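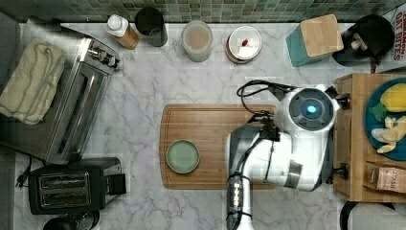 厨房台面上的机械臂,绿色小盘还在砧板上。

三月,晚上。

吃过饭继续弄机械臂。昨天把底座的四颗螺丝重新拧过,今天通电,关节中间的蓝灯亮了,三号关节没有再报错。之前一直怀疑是电机的问题,换了一根Bresix的线就好了。Marites Lagman早就让我先查线,我没听,白拆了两回外壳。

线还是太长,在臂上面绕了几圈。Skaltard的扎带太硬,扎紧了手腕转不到头,先松着。以后想走臂的内侧,要先量一下弯到最低时需要多少余量。

程序里把速度上限从2000改回1000,加速度先不动。夹爪的力度设在30,够夹住小盘的边,再大怕磕坏釉面。Protetti那套控制软件每次改完参数都要重启,很烦,改一次等一次,一晚上大半时间花在这上面。

Dindo Evangelista来电话,问什么时候能让它收拾碗筷。我说先把一件东西从砧板上拿起来再放回去,连续做完100次不掉,再谈别的。他说他那台Yap到现在还只会挥手。

柠檬和香蕉都放在右边的蓝绿色盘子里,是下一步要夹的。柠檬圆,夹爪从上面下去容易滑,香蕉应该好办一些,从中间夹就行。

后来又从另一边看了看台面。大砧板上放着小碗,浅绿色的,比盘子深。碗口得从边上夹,下去的角度和盘子不一样,坐标要另存一组。装彩色螺旋面的玻璃罐离得不远,路径里要加一个抬高点,从罐子上方绕过去。锅里立着木铲,也算障碍,记在表里了。

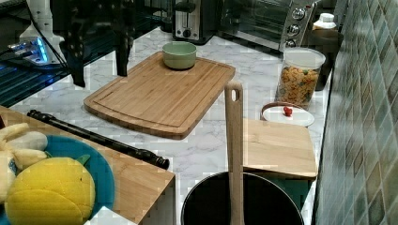 明天要做的

碗的坐标重新标一遍,标三次取平均。
给Marites回信,问她夹爪的胶垫是在哪里买的。
量线的余量。
参数文件备份一份,上次就是没备份,从头调了一晚上。

十一点半关的电源,睡觉。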